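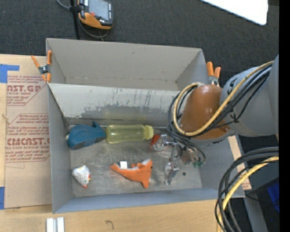
Drasstead wrote on 4/1/21:

The planner in Indus is too conservative near the divider. We ran the May branch against the stored clouds and it threw out 57 grasp candidates on the translucent bottle before reaching the scoring step. All of them failed the finger clearance check against the bin model. The obvious fix is to drop the clearance from 12 mm to 5 mm and let the force limit deal with light contact. Is there any objection to making 5 mm the default? We would also like to know if the plush toys need their own setting, as they deform anyway.

End of quoted text.

I object to 5 mm as the default. The clearance value is a symptom here and I would leave it alone until the bin model is fixed.

The bin model in the repository still has a vertical divider. The divider in the bin is sloped. With a vertical wall in the collision model, the planner is wrong on both sides of it: it reports free space that is solid and solid space that is free, depending on height. For an object lying parallel to the divider, as the bottle is in this layout, the error goes straight into the clearance check. Changing the threshold moves some candidates from rejected to accepted, but you have no way of telling which ones are safe.

I replaced the wall with an inclined slab in a local copy and reran the same clouds. The planner generated 738 candidates over the full set and 403 passed the clearance check at 12 mm. I have not run these on the arm yet, so please read them as planner output only.

The second problem is in segmentation. Depth on the bottle is poor. The returns are sparse along the body and some of them belong to the surface behind it. The blue whale-like toy lies directly at the end of the bottle, and in a good part of the clouds the clustering step joins the two into one long object. The grasp center then lands near the join, where no grasp is useful. Those candidates pass the clearance check at any setting, so your count of rejects does not show them.

What I suggest for the bottle:

1. Segment on color first, then project the mask into the cloud. The blue and the yellow-green are far enough apart that a plain threshold in hue works on the stored images.
2. Fit a cylinder to whatever depth survives inside the mask, with the axis taken from the mask. The body is slightly waisted, so keep the radius tolerance loose.
3. If fewer than 34 points survive, skip the fit and put the object at the back of the pick queue.

On the plush toys – I would not add a separate setting. The white one and the orange one are both nearer the front wall than the bottle is, and the divider error hardly touches them. The orange one is pointed at one end and wider at the other, with a flap at the wide end, and the center of its bounding box is a poor grasp point. Use the centroid of the mask.

Two smaller items. The spring clamps on the left and right sides of the bin are missing from the collision scene. Their handles stand up above the rim, so a wrist path that comes in low from the right needs to know about the right one. A box per clamp is enough. The cable bundle on the arm should also be padded in the self-model. It spreads into loops on the left of the wrist housing, and the current capsule ends at the housing.

The Stetness parser rejects inclined primitives, so the slab has to be exported as a mesh. Bataineh reads it either way. I will post the mesh and the changed scene file once I have checked the angle against the bin itself – the value I used was estimated from the cloud.

Please hold the 5 mm change until then. If you need something for testing today, set it in your own launch file and leave the shared default at 12.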